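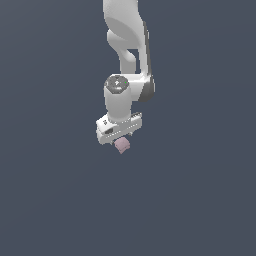 The long road back to Filtley

When I came to live in Filtley, my English was good enough for the bank and not good enough for the bakery. At the bank people speak slowly. At the bakery there are six persons behind you, and the woman asks if you want it sliced, and you say yes to everything.

The bakery belongs to Concetta Sorrentino. She closed it last August, after the flour mill in the next valley stopped its deliveries, and for the whole winter the town of 744 people bought its bread in plastic from the petrol station. I did not understand how much I would miss a queue.

She opened again in autumn with a different flour and a smaller oven. The loaves are darker now and a little sour. Some neighbours complain of the colour. Magdy Bouazza, who drives the school bus, buys 2 every morning and eats the end of one before he starts the engine.

"My customers wanted the old bread," Sorrentino told me. "I wanted it also. But the old bread needed the old mill."

The new flour comes from a farm at Jisberg, where Annatjie Matlala grows rye on land that was used for sheep. Her first harvest was poor. The rain came at the wrong time and she sold most of the grain as feed. In the second year she planted later, and she dried the grain in a neighbour's shed with the doors open on both sides.

I visited the farm in the cold season. We drank tea in the kitchen and she showed me her notebook, in which she writes the weather, the price of diesel and the names of visitors. Mine is there, with one letter wrong. I did not correct it.

On the drive home I had a warm loaf on the seat beside me, and the whole car smelled of it until the highway.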